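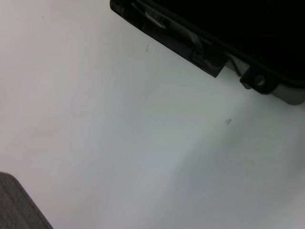 Budgeting for a second gripper – talk me down or talk me into it

mwaipopo_w
7/6/23
Hi all! We're a tiny shop and I'm putting together next year's equipment request. Rulby quoted me 587 for their gripper, and Leemans has one for 409 (plus another 100 for the mounting plate, which I only spotted on the second page of the quote). I'd love to order 2 and keep one as a spare, but my boss would like a reason, bless him. Wafula

tallgrass
Welcome, Wafula! I'd go with the Leemans and put what you save into spare fingers and cables. We did that in February and I've slept very well since.

Benchdog
Going to disagree with my friend up there – once you add the plate you're at almost the same money, and the Rulby comes with its own. Ask both of them about lead time before you decide, too.

tallgrass
Almost! It still adds up when you buy a pair, and you might reuse the plate if the spare only ever sits in a drawer.

mwaipopo_w
Oh, the drawer idea is a good one, thank you both. Does anybody know if the Leemans plate fits a Sindholm arm? I'll call them after lunch and post what they tell me.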